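We use cookies to remember your preferences and count visits. Accept | Manage settings

Learning to Write Letters Again

17/07/2025

Last November I found a shoebox at the back of my closet, and inside it were all the letters my aunt had sent me during the two years I lived in Funen. I had gone in there looking for a scarf (which I never did find, by the way) and I ended up sitting on the floor until it got dark, reading about her tomato plants and her bad knee and the neighbor's dog who would only bark at the mailman if he was wearing shorts.

What got me was how little actual news there was in them. She'd spend half a page on what she could hear through the kitchen window. She'd start a story, wander off, and come back to it three paragraphs later with "anyway, so the priest." I could hear her voice in every line, and I don't think I have one single text message from anybody that does that for me.

So I decided I would start writing letters. Real ones, on paper, with a stamp. I bought a pad of Rerden paper, 100 sheets, cream colored and a little rough, and a pen that cost more than I told my husband it did. Then I sat down to write to my old friend Pilar Ulloa and had absolutely nothing to say.

I think that happens because we're all so used to answering. Somebody asks when you're getting in, and you tell them. A letter doesn't ask you anything. You have to decide all on your own that the other person would like to know you've been sleeping badly, or that you finally repainted the hall and hate the color. It felt like bragging at first, and then it felt like complaining, and I threw away three pages before I gave up and told her about the shoebox.

She wrote back! It took her almost a month, and I'd quit checking the mailbox with any real hope, but there it was between the water bill and a furniture catalog. Four pages, both sides, in that slanty handwriting I remembered from when we used to pass notes in chemistry. I read it standing in the driveway with my keys in my mouth.

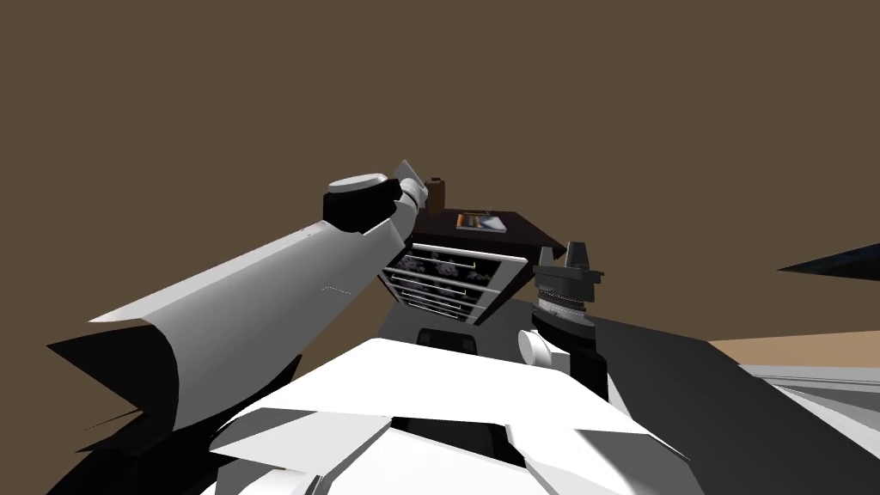
Mateja Angelovski wrote in after my last post to tell me that her grandmother used to keep a letter going all week, adding a few lines each evening, and mailed it on Saturday whether she was finished or not. Sometimes it ended in the middle of a story and the family had to wait for the next one.

I love that so much, and I've been doing it ever since. It takes all the pressure off. You don't have to find a whole hour, or a mood, you only have to find five minutes and remember where you put the pen. My letters have gotten messier and a good deal longer, and Pilar says they're better. She likes being able to tell where I stopped, because the handwriting changes, and she claims she can guess which parts I wrote late at night.

I do most of my adding-on in the early part of the morning now, before anyone else is up. The house makes its little noises, the refrigerator hums, and I write down whatever I was thinking about when I woke up. Last week it was the bus we used to take out to Barrientos in the summer, and how the seats stuck to the backs of our legs. 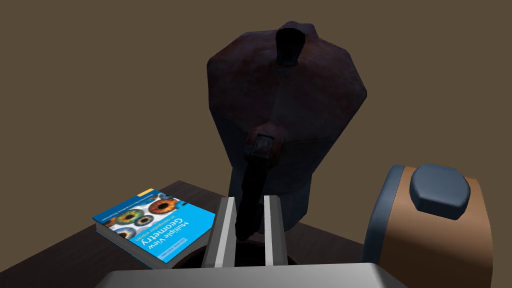 I've also gotten bolder about who I write to. Tadeo Palma, who taught me to drive more or less against his will, got a letter in the spring and called me up the minute he'd read it, which I suppose is his way of writing back. My cousin Fermín Cabral sent a postcard with only six words on it - all of them about soccer - and I've got it propped against the lamp.

If you want to try it, start with somebody who won't mind a dull letter. Don't copy it over to make it neat. And put the stamp on the envelope before you begin, so that it's sitting there looking at you and you feel a bit guilty.

I still have most of the pad left, and a birthday letter to my aunt that I've been adding to since Sunday. She's going to hear all about the hall.

219 shares | 104 likes | Leave a comment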